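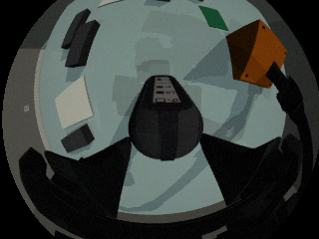
Simulator view from above the gripper. Orange block upper right, green piece next to it, two long black blocks upper left.

1/ Thread on what the kitting cell at Zuvstead changed for the people who work in it. I do the integration side, so read it with that in mind. Numbers are from our own cell log.

2/ Before: kits were picked by hand from open trays at two benches. Mixed blocks and flat plates, sorted by shape and put in a carton. Seven people across two shifts.

3/ Now: one arm does the picking. Same seven people, different work. Four run the cell in rotation, two do inspection, one does recovery and retraining full time. That last job did not exist before March.

4/ The recovery job is the one I get asked about. When the arm fails a grasp three times it stops and sends the case to a queue. Hortensia Saavedra works the queue. She rebuilds the layout in the simulator, tries other approach angles, and tags the result.

5/ She has tagged 1,092 cases so far. The largest group is flat pieces lying close to something taller. Second is shadows. The segmentation model reads a hard shadow edge as a part edge, so we now render overlapping soft shadows in training on purpose.

6/ Hortensia picked by hand for years. Her tags are better than mine. I tag by geometry, she tags by what she would have moved first. We dropped my scheme and kept hers.

7/ What got worse: pace. By hand you could slow down for ten minutes and catch up later. The cell feeds inspection at a fixed rate. Trevor Whiteley raised this in the first week and he was right. We added a buffer that holds roughly 2,000 parts. Complaints dropped, but they are still there.

8/ Also worse: conversation. The benches faced each other. The inspection stations face the guarding. Moving them means rerouting air and power, quoted but not approved.

9/ Better: wrists. The repetitive pinch on thin plates is gone from the job. Lifting is not. Full cartons are still moved by people.

10/ Pay. The recovery role was first graded the same as picking. It took two months to get it regraded. If you are planning a cell, write the grade before you install the hardware.

11/ Training took longer than planned. The plan said two days per operator. It was closer to six, mostly spent on when to leave the arm alone and when to stop it. The simulator helped, as a bad stop there costs nothing.

12/ Next is a second gripper with narrower tips for the flat pieces. It stays in simulation until Hortensia signs off on it. Will post grasp rates when there are enough runs to compare.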